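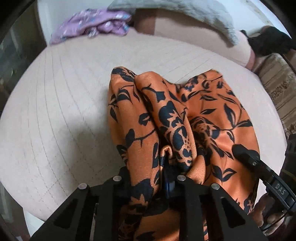
How should printed satin garments be folded so that they do not crease in the drawer?

Fold them loosely on a padded surface, with the print facing inward, and store them flat with no more than five to a pile.

Preparing the garment

Satin and satin-like fabrics slide on a hard table, and a quilted bed cover or folded blanket will hold them in place. Remove jewellery before starting, as a ring can catch a thread and leave a permanent pull. Check the care label for the fibre content. Polyester satin tolerates a cool iron on the reverse side; silk should be pressed through a clean cotton cloth.

Folding

1. Shake the garment out once and lay it face up.
2. Smooth it from the centre toward the seams with the flat of the hand. Do not tug at the corners.
3. Turn the garment over and bring each side in to the middle.
4. Place a sheet of acid-free tissue along the centre line.
5. Fold the lower half up over the tissue, leaving the fold rounded. Do not press it down.

Residents storing summer clothing after July should refold each piece along a different line every few months. Items with strong colours, such as orange or purple, are to be kept out of direct sunlight. Fleece and other fluffy textiles belong in a separate drawer, where they will not shed lint onto the satin.

Covness Household Skills Program | Contact: Wael Bouzid, Program Office, Kitberg | Back to top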